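Saengthong cell: setup and upkeep notes

README, kept by Gisela Kohlhase, last tidied up July 28, 2026 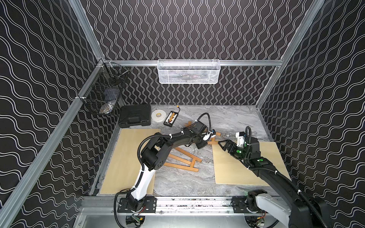 Both arms over the floor, easel and boards laid out on it.

Hi, and welcome to the cell! If you've been handed this file, you're probably about to spend a few weeks with the two-arm cell at the Poria workshop, and I'd like you to enjoy it. I wrote most of this for Lertchai Intarasuk when he took over the evening runs, and then Toshiko Yoshida added so many questions in the margins that I rewrote half of it (thank you, Toshiko, really). It covers the hardware and the looking after. The recordings have their own file, data_card.txt, one folder up, and I only touch on them near the end.

What's in the cell

Two arms on one rail. In the logs the left one is L and the right one is R, always as seen from the operator's side, which is the rail side. They don't look alike, so you won't mix them up for long: L has the white upper segment and the black corrugated conduit looped along it, and R has the long black segment with green circles on the joints. Their settings live in separate files. Please don't copy one over the other to "save time." I did that in February and lost a whole afternoon to it.

Under the rail there's a small circuit board below each base. Those are easy to forget about and easy to bump with a knee, so look down before you scoot your chair in!

The frame is aluminum extrusion, and the wall panels are the black ones with the white wavy lines. Broad diagonal waves go on the left and right, and the tight vertical squiggles go at the back. If you take the panels down for cleaning, put them back in the same places. The wall pattern is part of the session record, and a swapped panel means a new session ID.

Two baskets. The white mesh tray sits on the back crossbar and the black one is clipped to the left beam in the corner. Small stuff goes in the white tray, and the black one takes whatever is too deep or awkward for it. Check the clips on the black basket when you start. They creep down the beam over time and then the basket tips further than you want.

Starting up

Power to the rail first, then L, then R. Wait for each arm to report ready before you go on to the next. The order matters to the startup script, which gets confused about which arm is which if R answers first (Jaruwan Petchrat has a fix for this on a branch, and I keep meaning to merge it).

Then home the rail. Keep your hands out and your sleeves out too. Homing is slow and a bit boring, and that's exactly when people reach in to straighten something.

After homing, run check_reach with both arms up. It prints one line per joint and then OK. If you get a warning on a single joint, run it again once. If it comes back, stop there and write it down, and we'll look at it together.

Setting the floor

I set the floor by hand at the start of a session and then leave it alone. For the easel set it goes like this:

The black carrying case stands at the back left, with the white tape lying flat to its right and the charging board next to the tape.

The easel goes across the middle, folded, on its side. It's a sprawling thing and you'll be tempted to push it to the back where it's out of the way. Don't! The arms need to work over it, and pushed back it sits right where the small items should be.

One flat board at the left edge, one toward the right side.

Once it's all down, park both grippers above the floor and take the reference still before anything moves. The grippers should be clear of the wood. If one is close enough that you wonder about it, raise it.

One word on the charging board. It has a short cable with a little yellow plug that likes to poke up at the far end, and a gripper can snag on it. For sessions where nobody is meant to touch the board I lay the plug down before I start. For the plug sessions I leave it up. Note which you did.

Regular care

Every session: wipe the floor surface with a barely damp cloth, dry it, look over the conduit on L for rubbing, wiggle both grippers gently by hand with the power off.

Every 44 run hours: clean the rail and put on a thin film of the Tridetti grease. Thin! Yaowalak Klinhom cleaned up after my first attempt and I still hear about it. Run the bases end to end a few times with nothing on the floor, wipe off what squeezes out, and log it.

Every 1000 run hours: take the grippers off, check the mounting screws, refit, recalibrate. Set aside a day and get a second person in.

When something's off

R stops short of its target: nearly always the rail zero. Home again. If that doesn't do it, look for something lying against the base.

L shivers when it reaches far to the right: look at the conduit first. If the loop has slid toward the elbow it pulls on the joint. Ease it back, leave some slack, and try the same reach at half speed.

Gripper closes but reports open: unplug it at the wrist with the power off, wait a bit, plug it back in. The connector is fussier than it should be. We have a replacement on order from Filatier.

Both arms freeze together: that's the collision guard doing its job. Open the log before you clear it. The last entry names the pair of links that got too close, and it's much harder to work out afterward. The easel is behind most of these, since both arms want to be over it at the same time. I give one arm the go-ahead and hold the other back until it's clear.

About the recordings

The easel set currently has 771 episodes. Each folder holds the video from the fixed camera, the joint logs for both arms, and a notes.txt that the operator fills in. Please write real sentences in the notes. "Fine" helps no one, and I'm the one who ends up reading them all.

Episodes where a person reached into the cell are tagged "hand" and left out of the default split. They're still in the archive if you want them.

Known gaps

The calibration page for R is still the old one, with the joint names from before we changed the config. Toshiko has the corrected table and will swap it in.

There's no spare for the board under the left base. If it goes, we're down until one arrives, so be nice to it.

Changes to this file go through me or Lertchai. Put your initials next to what you change, and if you find a better way to stow that easel between sessions, please add it under this line.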